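Cable tidy thread. Moving the power strips and their leads off the big brown table and into one clear plastic bin.

Rule I'm working to: strip out of the socket first, then plugs, then leads. Coil each lead on its own before it goes near the bin.

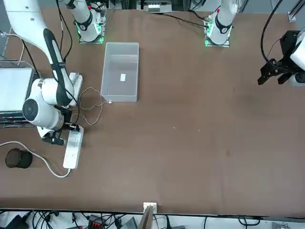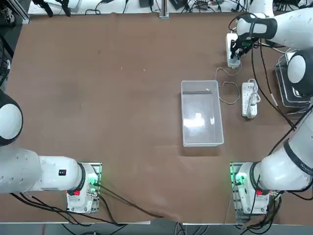

Bin is open-topped and see-through. I prefer that to a drawer – you can read the contents from the side without lifting anything.

Prakash Thevar replies that coiling round the hand puts a twist in every turn, and that over-under is the only method worth learning.

Agreed for anything over 2 metres. The thin white leads are shorter than that and don't hold a twist for long.

Coil diameter: 8 cm. Tighter than that and the sheath starts to crease near the plug.

One hook-and-loop tie per lead, cut from the Hokia roll. No elastic bands, they perish and stick.

Anything without a known device goes in a bag marked July. If it's still in there after 60 days it goes to the Prendham recycling point.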